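## Mellari Plaza: shopper questions

**When are you open?**
The stores open at 10 a.m. and close at 9 p.m. The food hall stays open an hour later.

**Is parking free?**
The first 3 hours are free on all levels. After that, pay at the machines by the Beaulieu entrance - cards only.

**Can I return something bought at another Plutia center?**
That depends on the store. Bring your receipt and ask at the register.

**Do gift cards expire?**
No. They work in every store except Allinlow, which sells its own.

**Who do I call about lost property?**
Ask for Janelle Saludo at the service desk, extension 406. Items are kept for 20 days.

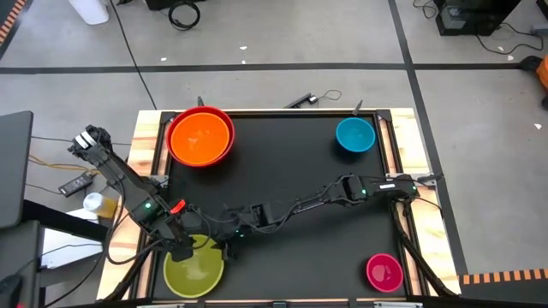
*Bowls in several colors on a worktable.*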